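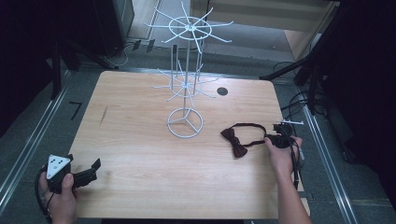 Best hearing test I've had in 30 years of wearing aids, Roos Verstraete told us on her way out, and could she please book the next one now. Yes Roos, you can. Anyone can.

About Wuyts Hearing

Small practice. Hearing tests, hearing aids, repairs, custom ear plugs, wax removal. Opened by Jeanine Visser in a rented room over a bakery, now on the ground floor with a ramp and proper parking out back.

Two audiologists - Jeanine and Imre Nyitrai. Naima Shehata runs the front desk and does most of the small repairs too, tubing, domes, battery doors. Call before 15 minutes to closing if you want something fixed the same day.

How it works

First visit is an hour. Bring your old aids if you have them, even dead ones. Bring a list of your medications. Bring your husband or wife or whoever complains about the TV. We test, we talk about the results, you go home and think about it. No deposit that day.

If you decide to go ahead, you get a trial of 30 days. Most people need two or three adjustments in that time and those are included in the price. Cleanings are free for as long as you own the aids, wherever you bought them.

Kids: we see children from age five. Younger then that we refer to the childrens clinic and send the paperwork over for you.

Musicians and shop workers - ask for Imre, he takes the ear plug molds on Thursdays. Allow two weeks for them to come back from the lab.

Home visits again from January, mornings only. Ask Naima to put you on the list.

Insurance: we bill most plans directly. Not sure about yours? Call with your card in hand and we'll check while your on the line.

Walk-ins OK for batteries and cleaning. Everything else by appointment please.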